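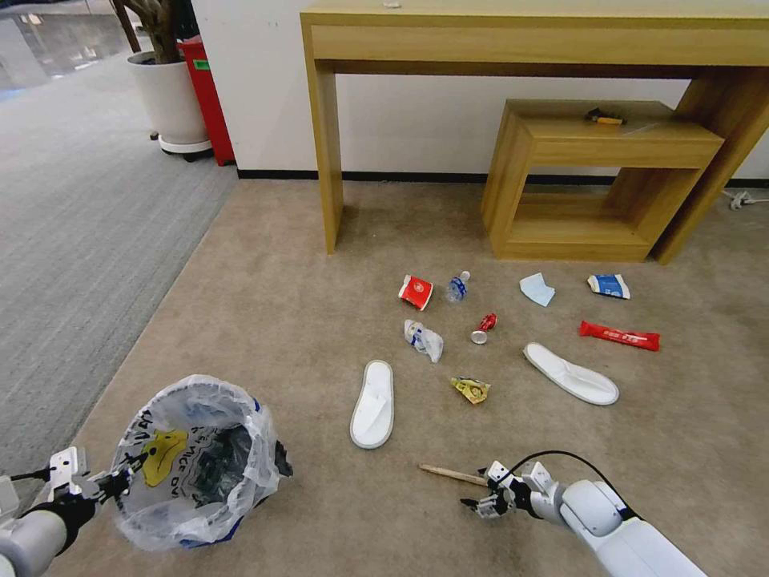 **What's the quickest way to clear rubbish off a carpet before you hoover?**

Drinks things first, then wrappers, then the fiddly scraps, all by hand and all before the hoover comes out of its cupboard.

I know that sounds like more work, but I've tried it the other way and spent half an evening picking a sweet wrapper out of the hose with a knitting needle. My hoover is an 800 watt thing from years back and it'll have a go at anything, which is exactly the trouble!

Why drinks first? Cups and cans nearly always have a last mouthful in them, and the moment you kneel on one it's in the pile. Pick them up by the rim, keep them upright and walk them to the sink. If something has already dribbled, put a folded cloth on it and stand on the cloth for a bit. Don't rub. (My friend Carol Oakley rubs. We have had words.)

Wrappers next. Crisp packets and the like never stay crushed, they spring open and fill the bag with air, so I fold each one lengthways and tie it in a loose knot. You'd be amazed how much more goes in.

Then the small stuff, and wooden sticks above all – lolly sticks, coffee stirrers, skewers. Snap the long ones in half before they go in, or they'll poke straight through a thin bag on the way downstairs.

## Bags and bins

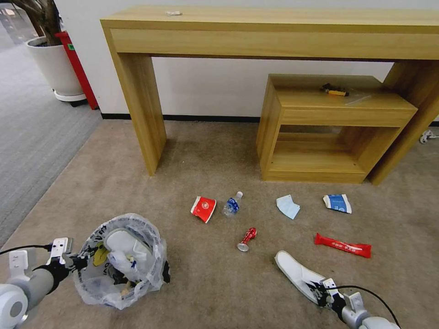 The other thing I'd say about wrappers is to check them before they go in, as I once threw out a perfectly good packet of picture hooks that had got in among the empties.

As for the bag itself, I'm fussy. A floppy bag on the floor needs one hand to hold it open, and that leaves you a hand short for everything else. Two things help:

- Roll the top edge outwards a couple of times to make a cuff. The mouth stays open much better.
- Or put the liner in a small bin and carry the whole bin round with you. Mine holds 12 litres, and it goes under the desk afterwards.

Fold the liner well down over the outside of the rim, then run a finger round the inside to let the trapped air out. If it still slips, a big elastic band round the top holds it. I keep spare liners flat in the bottom of the bin, underneath the one in use, a trick I pinched from Ngaio Treloar when we both rented rooms at Skiltside.

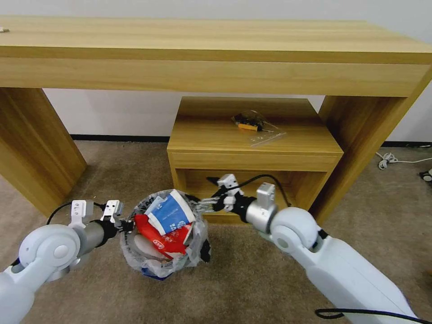 *Console table with the small cabinet tucked under it, and a lined bin on the carpet.*

## Round the furniture

Look on top of things as well as under them. Bits of paper get put down on the nearest table and then live there till August. I do tabletops before floors, so whatever I knock off gets picked up with the rest.

Craft knives and other sharp bits want putting away before you start. Blade in, into a drawer, and never loose in a rubbish bag where somebody's going to squash it down with their hand.

Loose cables on the floor get coiled and lifted out of the way until the hoovering's done. After that it's slow strokes, twice over, and the crevice tool along the skirting where all the crumbs go to hide.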